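Gamage House Clothing Exchange
Minutes of the autumn meeting, 29 November 2019
Held in the upstairs sitting room. Quorate, just.

1. Minutes of the June meeting
Approved, with one correction. The June minutes said that the rail from Nistex was "as good as new". Several members asked for this to be changed to "second-hand", and it was. The rail still leans. The member who bought it maintains that it leans because of the floor. The meeting took note of this view and did not adopt it.

2. Matters arising
The moth question. Cedar blocks were bought after the last meeting and put in the jumper boxes. The secretary was asked whether they had worked and replied that there was no way of knowing, as there had been no count of holes beforehand. It was pointed out that there are always holes. No further blocks to be bought until somebody can say what the first lot did.

The lost key has not been found. A new one has been cut and hangs on the hook inside the cupboard, which was queried, given that it is the key to the cupboard. To be moved.

3. Money
The balance stands at £1610. Most of this is the grant, and it has to be spent on storage or handed back. A member asked why we had applied for storage money when the trouble is that we already store too much. The chair said it was the only grant open at the time. Accepted without enthusiasm.

4. Storage boxes
Two quotes were looked at. Zekix offers stacking boxes with clip lids and says they will keep clothes fresh for years. The meeting wondered how anybody had tested that. Breltier offers plainer boxes at a lower price, with a delivery charge that appears only on the last page and brings the total to much the same. A sample of each to be asked for and left in the back room over the winter with a damp towel beside it. No order before then.

5. Folding
This took up most of the evening. A paper had been circulated proposing that all garments be folded to one standard size and stood on edge in the boxes, following a method seen in a magazine. The author of the paper claimed that it would save roughly 20 minutes at each sorting session.

The meeting was doubtful. Shirts and plain trousers might well behave. It was said that the people who draw these diagrams always choose a T-shirt. Much of what we are given has trims, ties, linings or skirts of two different fabrics, and will not lie in a rectangle however firmly it is spoken to. The author replied that anything can be folded if it is first laid out flat on a bed.
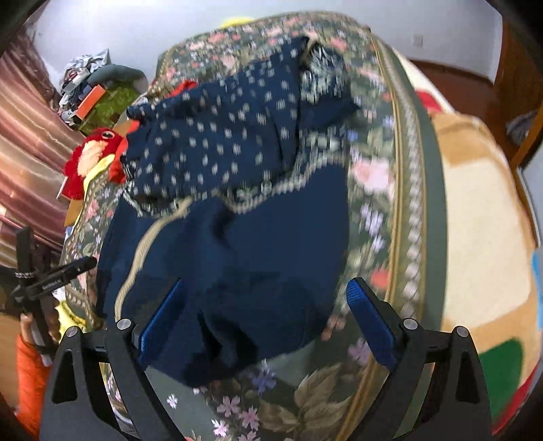
Others answered that flat is a generous word for it. Where a spotted piece joins a plain piece with a scalloped trim in between, the trim has its own ideas about where the fold ought to go, and long strips get left hanging out whatever is done with the rest. Dark navy was also thought to be a poor colour to learn on, as the wrinkles are hard to tell from the folds. One member favoured hangers for anything of this sort. Another reminded her about the rail.

There was a side discussion on whether sorting on a flowered bedspread is sensible, when small patterned pieces can be lost against it. A plain sheet was suggested. It was asked who would wash the plain sheet. Left open.

Agreed: the standard fold to be tried on shirts only, for 3 sessions, with the time taken written down by someone other than the author of the paper. Everything with a trim or a gathered end to be rolled or hung until further notice. The author asked for it to be recorded that she thinks this is timid. Recorded.

6. Labels
The proposal to label garments by "mood" was not seconded.
Size labels to carry on as they are. Members were asked again not to guess. If the maker's label has been cut out, measure across and write down the measurement. "Medium-ish" was found on a good many items last time and helped no one.

7. Any other business
A request for a full-length mirror was put off, as the one offered is cracked and the donor describes the crack as slight.
The kettle trips the switch if the heater is on. Use one or the other.
A complaint was received about the biscuits. The meeting did not agree that they were stale, but did not finish them either.

8. Next meeting
Date to be fixed once the box samples have been looked at. Please bring your own mug.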